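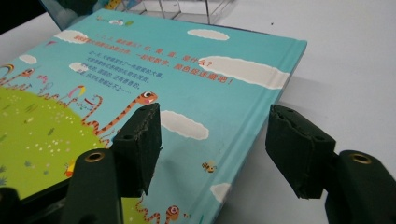
Picture book, back cover, on a white table.

Plenerum Members' Forum
Spirits and Liqueurs: Storage of opened vermouth

Posted by M_Trnka, October 22, 2026
Members are asked for their views on the keeping of opened vermouth. The tasting room at Skornier currently holds its bottles on the shelf beside the bitters. I propose that all opened bottles be moved to the refrigerator and discarded after one month.

Reply from e.araya
I support the refrigerator. I do not support the one month limit. A sweet vermouth, well closed, remains sound for two.

Reply from Kettunen_T
With respect to the previous member, I must disagree. The Praken dry was served to me last season from a bottle opened six weeks earlier and it was flat. Sweet and dry should be treated separately.

Reply from e.araya
My remark concerned sweet vermouth only.

Reply from Kettunen_T
Noted. I withdraw the objection as regards sweet.

Reply from A.Tefera
Has the purchase of half bottles been considered? Gebru supplies both styles in that size. The price per glass is higher, but less would be poured away.

Reply from M_Trnka
It has not. I shall request the price list. Until then, please write the date of opening on the label of each bottle.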